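Skutard gripper trial, progress report for Dunmore, June 2026

Well, we are further along than I thought we'd be when I wrote the last one of these! The Tidlow fingers are finally out of the running (too stiff, and the pads kept peeling), so it's down to the orange lattice pads against the Prernon set. We've logged 26 sessions on the hand-held tool, most of them on small cosmetics — slim bottles and tubes, picked up from the table next to an open case.
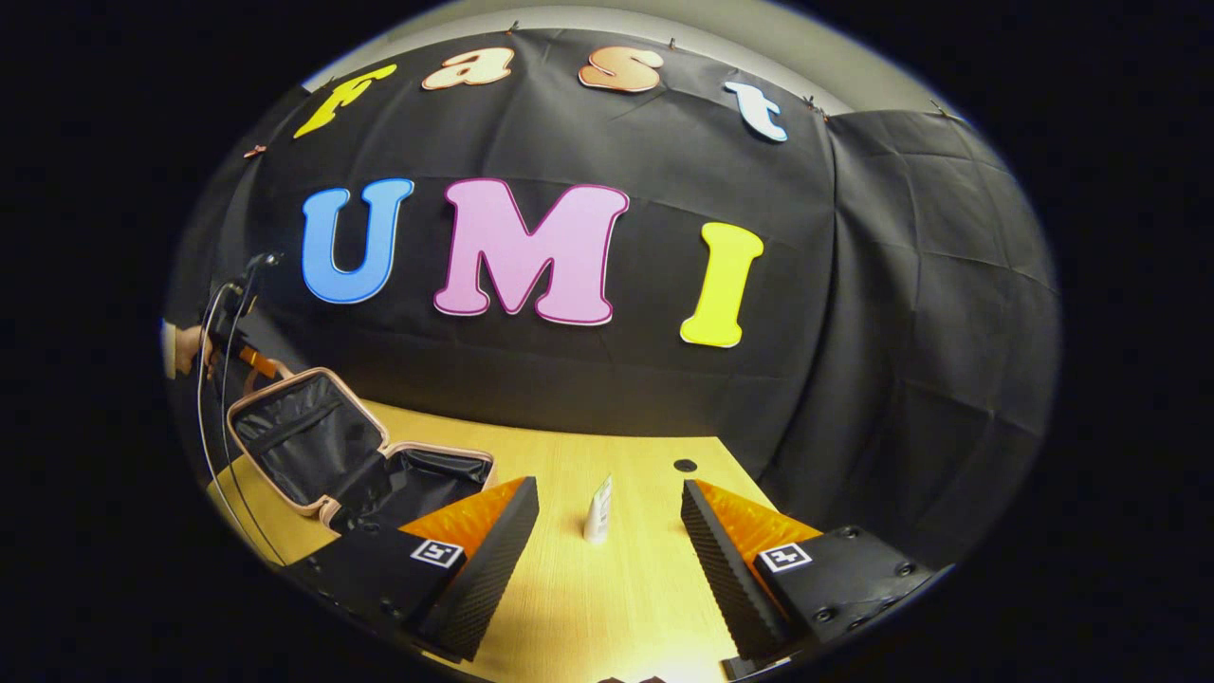 Skutard's shop floor wrote back to ask whether softer pads would wear out too fast to be worth the money, and said they'd take a slower grip over a monthly pad change. Fair point, and I don't have a full answer yet. After 50 picks per pad I see no tearing on the lattice ones, but 50 is not a month of work.

Money is fine. We've spent less than planned on spare pads, and I'd like to move the leftover into 8 more sessions with the Prernon fingers, which got a late start when the first screws came in the wrong length. Could you let me know if that's OK? The wear test runs until September, and I'll send the raw logs over with the next report.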